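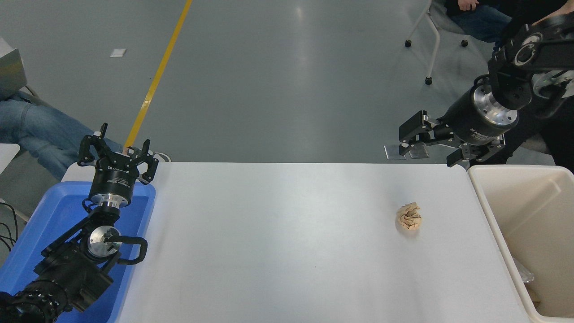

Words: Sumeya Ayele
Published 06/03/2021 in Waste and Stores

The paper and card contract for the Ondville site passed from Garkance to Derkach at the start of the quarter. Most departments will have noticed only that the lorry is a different colour. The terms are different too, and the changes to how paper is graded affect what should go into which container. Myroslav Chornovol in Stores has gone through the new schedule with me and the main points are set out below.

Under the old contract all paper left the site as one mixed stream. Garkance charged by the lift, so a half-empty bin cost the same as a full one, and the contents were sorted at their own depot. Derkach charges by weight and pays back a rebate on two of the grades, provided the load is within the limit for unwanted material. If it is over the limit the whole load drops to the mixed rate and no rebate is paid. The limit applies to each container separately, so one bad bin does not bring down the others on the same lorry.

Grades

White office paper is the highest grade we produce. It covers printer paper, printed or plain, and white envelopes without windows. Staples are accepted. Coloured paper is not, even in pale shades, and neither is anything with a plastic coating.

Brown and beige papers go with card. They include kraft wrapping, paper void fill from parcels, brown envelopes and the interleaving sheets that come between flat goods. Several people have been putting void fill in with the white paper on the grounds that it is paper. The fibre is unbleached and shows as dark specks when it is pulped with white, and a modest amount of it is enough to move a bin down a grade.

Card means corrugated boxes, flattened, with tape left on if it will not come off easily. Large labels can stay.

Mixed paper takes the rest: magazines, coloured sheets, window envelopes, catalogues, card folders with the metal parts removed.

Paper towels and tissue go in general waste. They were accepted by Garkance in small amounts and are not accepted by Derkach at all. Till receipts and courier labels on shiny backing paper are also general waste.

Crumpled paper

The schedule says nothing about whether paper should be flat. I asked, and the reply was that crumpled paper is accepted in every grade so long as it is dry and clean. It is a matter of volume. A container filled with crumpled sheets weighs far less than one filled with flat sheets, and although we no longer pay by the lift, we do pay a fixed charge for each extra visit outside the timetable. Loosely packed void fill was the cause of both extra visits so far. Please press it down before closing the lid. There is no need to smooth it out.

Shredded paper must be bagged in the clear sacks supplied and goes in mixed, whatever it was before shredding. Short fibre is worth less to the mill.

Moisture

The weight recorded at the weighbridge is corrected for moisture. A probe is pushed into the load at several points and the mean reading is taken. Paper kept indoors in a normal room will hold a little water from the air in any case, and the contract allows for it. Above the agreed figure the excess is deducted, and a load that is plainly wet can be refused.

The card cage behind the east building has no roof. Until a cover is fitted, card from that side should be taken to the cage under the canopy at the loading bay. It is a longer walk and Stores will lend a trolley on request.
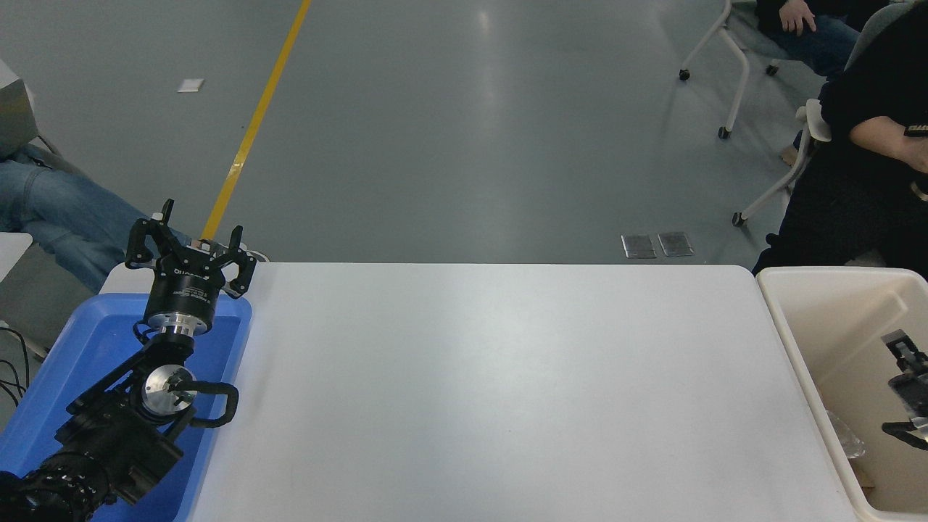
The cover itself is on order from Skamovham. It is a sloping lid in two sections, hinged at the back, and each section can be lifted by one person. We looked at a sliding type as well, but the runners collect grit and the supplier would not give a guarantee for outdoor use. Delivery is expected in June. The drain beside the cage will be cleared in the same week so that standing water no longer reaches the base.

Containers and positions

There are now 129 small desk-side boxes across the site and six large wheeled bins. The desk-side boxes are for white paper only. They have had no lids since they were bought and there is no plan to add any. Each wheeled bin carries a printed panel on the front with the grade name and a coloured strip along the top edge: white for white office paper, brown for card and brown papers, grey for mixed. The strips are repeated on the floor marking so that a bin put back in the wrong bay can be spotted from the door.

Two points on handling. The wheeled bins should be moved with the lid shut and pulled, never pushed, over the ramp. The brake is on the left wheel as you face the handle and it is stiff on the newer ones. Press it with the sole of the shoe until it clicks.

Records

Stores keeps a sheet for each lift showing the container number, the gross and net weight, the moisture reading and the grade given at the weighbridge. Where the grade given differs from the grade we declared, the reason is entered in the last column using the contractor's own code. The codes are listed on the back of the sheet. Code 5 is brown fibre in white paper and has been by far the commonest.

In the first full month 164 kg was moved down from white to mixed, nearly all of it from the print room corridor and the first-floor landing. Both bins have since been moved further away from the parcel benches, and a brown-strip bin now stands beside each bench. The readings since then are within the limit, though there have not been enough lifts to say whether the move made the difference. Myroslav would like to see a full quarter before altering anything else.

Departments can ask for their own figures. Please give the container number, which is stamped on the rim below the lid, as location names have changed more than once and the older sheets do not match the current floor plan.

Confidential paper

Nothing changes. The locked consoles are emptied under a separate contract and do not form part of the weights given here. Keys are held by Stores and are signed out for the day. Please do not leave full sacks beside a console if it is full; ring for an early emptying and keep the papers in a locked cupboard until it has been done.

Queries about grades should go to Stores in the first instance. If a material is not listed, put a sample in an envelope marked with your department and leave it in the Stores pigeonhole. Samples are sent to Derkach in batches and replies will be added to the list on the noticeboard by the loading bay door. The list currently has two items awaiting an answer, waxed interleaving and the grey moulded corners from the monitor boxes, and both should go in general waste until we hear.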